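Notebook, garment folding, bench 2
Sunday, August 9, 2026
Written by: Levente Bakos
Copy to: Amândio Guerreiro

Purpose today: to compare two ways of choosing the grasp point before the fold. Method A takes the point from the overhead view only. Method B takes the first guess from overhead and then corrects it with the wrist views during the last part of the approach. The policy is the same Sengar checkpoint in both cases, I did not train anything new.

Garment is the pink one again. I keep it because it is soft and thick and the overhead view is bad at finding its edges.
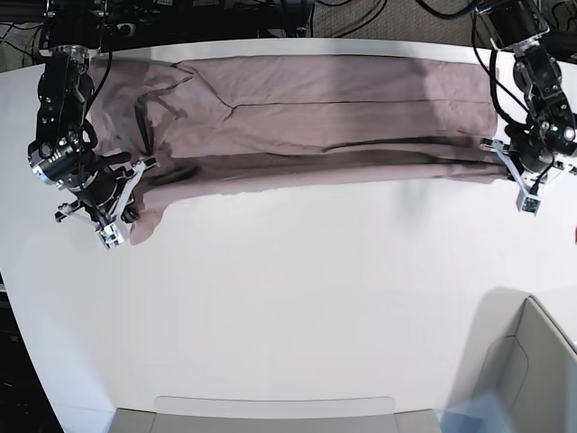
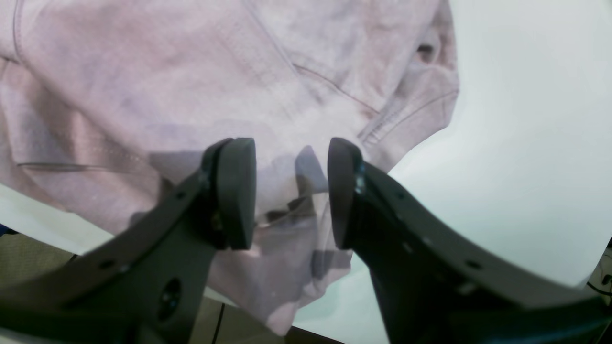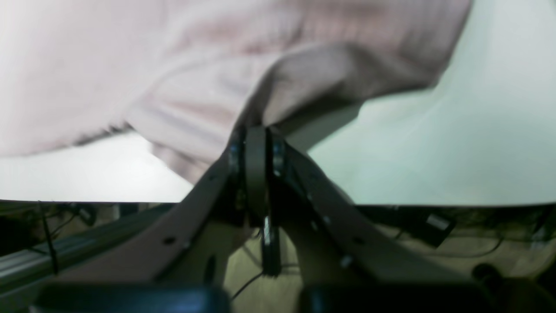 Bench 2, pink garment. First: overhead view. Second and third: wrist views.

Protocol. 16 trials for each method, alternating A and B, so that a change in the light during the day is shared by both. Start pose from the same list as in the last entry. A trial is stopped after 90 seconds. I count a grasp as good when the cloth stays in both grippers during the lift and for 3 seconds after it. I do not judge the quality of the fold today, only the grasp.

Results.
Method A: 7 good of 16.
Method B: 12 good of 16.

The difference is in the direction we expected, but the number of trials is small and I would not write it in the report yet. Amândio asked me last week if the correction makes the approach too slow. It is slower, yes. No trial of B was stopped by the time limit, two of A were, because A tries again and again at the same wrong point.

Failures of A. Mostly the fingers close above the cloth or take only the top layer. When only the top layer is taken, the lift looks correct at the beginning and then the lower layer stays on the table. In the log this appears as a success until the very end, so please do not use the automatic label for these trials. I corrected the labels by hand in the Borero sheet, column "grasp_manual".

Failures of B. Three of four happened when a seam passed between the fingertips. The correction follows the seam like it was the border of the garment, and the gripper moves along it to the wrong place. The fourth one I do not understand. The correction was small and the point looked good to me in the replay, still the cloth slipped out on one side. I saved this trial separately as the last of the B folder.

One thing about the wrist views. At the end of the approach the fingers cover much of the lower part, and the cloth close to them is not so sharp. I tried to mask the fingers with a fixed polygon. This works when the gripper is open, but when it closes the polygon is wrong. Better is to compute the mask from the finger opening, we have this value in the state anyway. Amândio wrote something similar for Flusteo, I will ask him for the code before I write my own.

Also I changed the correction limit from 90 mm to 60 mm after trial 5, then I understood that this makes the first trials not comparable. I put it back and repeated these trials from the start. The numbers above are only from the repeated set.

To do:
- repeat with a garment without strong seams, same start poses
- mask from the finger opening
- check the time stamps of the two wrist streams, the Lidik recorder wrote one of them late in trials 11 and 12 of B
- ask Amândio if the hand labels should go also in the training set or stay only for evaluation

Arms are parked, power off, and the garment is back in the drawer. Calibration file is unchanged from the last entry.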